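**Ferry angle** is the angle a paddler holds between the hull and the current in order to cross a river without being carried downstream. The term is used for canoes, kayaks and small rafts.

## Principle

The bow points upstream and slightly toward the far bank. Forward strokes cancel the downstream drift, and the water pushing on the side of the hull moves the boat across. Slow water allows a wide angle, up to 48 degrees. In fast water 28 degrees or less is usual. If the angle opens too far, the bow swings downstream and the crossing is lost.

A *back ferry* reverses the position. The stern points upstream and the paddler uses back strokes, keeping the rapid in view.

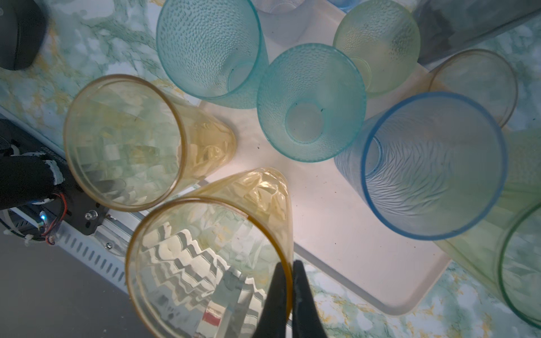 ## Use on the Wirnik

The Wirnik River is 300 feet wide at the Graltitz landing, where the ferry is taught to beginners. Abla Majali's handbook *Crossing the Wirnik* divides the reach into an upper eddy, a main tongue and the Zatley shelf. Loaded boats cross above the shelf.

## See also

- Eddy turn
- Peel out
- Qaisi stroke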